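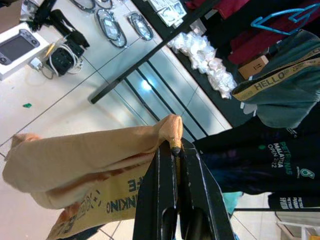
4. Bags, boxes and cords: what ends up on the floor

4.1 Scope of this section

Section 3 dealt with furniture and kitchen goods, which were mostly packed by room and mostly labeled. This section takes the rest. Small electronics, their chargers, straps, pencils, cloth bags, odds and ends. In our diaries these things were packed last and unpacked last, and they account for most of the trouble people told us about.

We use "floor sort" for any spell in which belongings are put down on a floor so that somebody can decide what goes where. Tables count as part of the sort if items went back and forth between them and the floor. Shelves same. A drawer tipped straight into a bin does not count, no decision was made item by item.

The material is from 42 households, all moving within or between Tivurby and Stojanovska. They logged 216 floor sorts and 3,308 items. An item is whatever the household wrote on one line of the diary, so "camera charger" is one item and so is "bag of mixed cables". We went back and forth on this. Splitting the mixed bags would have given a better count of objects but a worse record of how people handle them, and handling is the subject of the paper. Kept as logged.

Coding was done by Stan, Ristić and Shemweta. Disagreements were settled by talking, not by vote. Đinh did the follow-up calls.

4.2 Container first, or contents first

Two ways of starting. In the first, the household picks a container (tote, shoebox, the carton a thing came in) and then goes looking for what to put in it. In the second, everything is spread out and containers get fetched as groups form. Most diaries show both, sometimes within one evening.

Container-first sorts were short. They also produced the odd mixtures that turned up later at the new address: batteries with tea towels, a phone charger with shoe polish. One respondent wrote "it fit so it went in." Another just wrote the word "gaps" next to five separate lines.

Contents-first sorts took longer and needed clear floor, which by the final days was hard to come by. Groups came out cleaner. But they were left unfinished more often, and an unfinished spread has to be stepped over until somebody deals with it or sweeps it into a bag whole. The second thing is what mostly happened. So a careful sort, interrupted, ended as a worse mixture than a careless one. We did not expect this and it is the main finding of the section.

4.3 Original packaging

Product boxes behave differently from other containers. A box that came with a device is treated as belonging to the device, even when the two have been stored apart for years. Households went and searched for the right box. They did not do this for totes.

The trouble is with the box left open. Figure 3 has the typical combination: a white product box with a handheld gaming device in it, and outside the box a power adapter with its cables, a small charger block, a strap. Whether any of those belongs with the handheld can't be told from looking, and this is just the problem respondents describe. The box gets read as complete once the main thing is in it. It is closed, it is taped, the cord goes elsewhere.

In the follow-up calls, "it was in its box" was given as a reason for not checking. We heard this so often that Đinh started marking it with a B in the call notes. A taped product box is trusted. A taped shoebox isn't, people open those.

Some households had a habit against this: no box is closed until the cord has been put in hand and named out loud. Sounds fussy. They reported fewer searches afterward, though the group is small and we make no claim beyond it.

4.4 Cloth bags

Cloth totes were the most used container in the final two days of packing and the least used before that. They're what is left when the cartons run out. They hang on a door handle, they take any shape, nobody has to build them or find tape.

Figure 3 also includes one, a beige canvas tote, lettered, creased. Lettering matters more than we thought going in. Where a household owned several totes, the printed ones were told apart by their print and the plain ones not at all. Respondents wrote "the bookshop bag" or "bag from the fair" in the diary column where we had asked for contents. The print became the label. This worked well for the person who packed and badly for everyone else in the home, who knew the bag but not what had been put in it this time.

Totes also get emptied and reused inside a single sort. A bag is filled, then needed for something more urgent, tipped out, filled again. Diaries recorded this poorly because the form had one line per container. Fixed in the second version of the form (see Appendix B) but the early households were already done by then.

Small flat or thin things were lost in totes more than anywhere. Pencils, cards, earphone tips, spare keys. They slide to the bottom seam. Several respondents found things in bags they had in the meantime taken shopping.

4.5 Straps and loose cords

Straps are the hardest class to code. Watch strap, camera strap, bag strap, luggage strap. Out of its place a strap says little about what it fits, and the diaries are full of "black strap?" with the question mark included. We ended up with a code called "unclaimed fastening", which covers straps, clips and single buckles, and which all coders disliked and all coders used.

Cords are close behind. People recognize the cord of a thing they use daily. They don't recognize the cord of a thing they use twice a year, and the adapter label does not help much, being small print and about voltage. Common strategy: keep everything, coil it, one bag. The coil does make a difference. A coiled cord was moved as one object and stayed with its adapter. Uncoiled cords knotted with their neighbors and were then treated as a lump, and the lump was logged, moved and stored as such. Two lumps in our set were thrown out whole. One of them held the only charger for an electric razor.

Color was used where it could be. White with white, grey or black with black. It is a weak rule but quick, and households that used it said it was better than nothing. We'd agree. Tape flags on the plug end were better again, and almost no one had done this before the packing started, when it would of been easy.

4.6 The surface itself

Which floor was used for sorting depended on light and on what could be walked around. Kitchens and hallways, mainly. Tile was prefered over carpet by those who had both. Small things show up on a pale tile and can be swept up at the end; on carpet a screw or a scrap of paper is gone. Against that, tile is cold to kneel on and respondents stood up and quit sooner. A folded blanket solved it for the ones who thought of it.

Raised surfaces next to the floor were used for things felt to be breakable, or for things already decided on. The move upward was a kind of done pile. It was rarely announced. In shared sorts this led to arguments, one person reading the shelf as "packed next" and the other as "staying out".

Grout lines, and this is a minor point, were used as dividers in several homes. Keep on this side, give away on that. Worked until someone needed to walk through.

4.7 Unpacking

At the new address the order flips. Product boxes were opened early, because the household knew what was in them, or thought so. Totes were hung up and left. Mixed cable bags were left longest of all. When Đinh called in March a good part of these were still as they had been carried in, and in some homes the bag had already been given a permanent place, a hook or the bottom of a wardrobe, without having been opened.

Is this a failure? Todorova argues not, and the rest of us have come some way toward her view. A closed bag of unknown cords in a known place is a workable arrangement. You know where to look. It costs a rummage every now and then. What caused real annoyance was the single missing charger for a thing in daily use, and that goes back to the open box in 4.3, not to the mixed bag.

4.8 Limits

Diaries were filled in by tired people. Late entries are thinner than early ones, and some last days have one line for a whole evening ("rest of hall"). We left these in and did not try to reconstruct them.

Most sorts were logged by one adult per home. Where two people kept the diary the handwriting changes and so does the idea of what an item is. Children's sorting is nearly absent though they clearly did some of it.

All homes used the printed Wurnine diary, so the categories on the form will have pushed people toward certain words. "Cables/chargers" was one heading and perhaps should have been two. Storage units were outside the study, apart from the three households who kept things at Trilen between addresses and logged that stage on loose sheets. These sheets are coded but not analyzed here.

The coding guide used for this section is the January 2026 version. Earlier codes for straps and bags were converted by hand and then checked a second time by Ristić. Section 5 turns to what was given away.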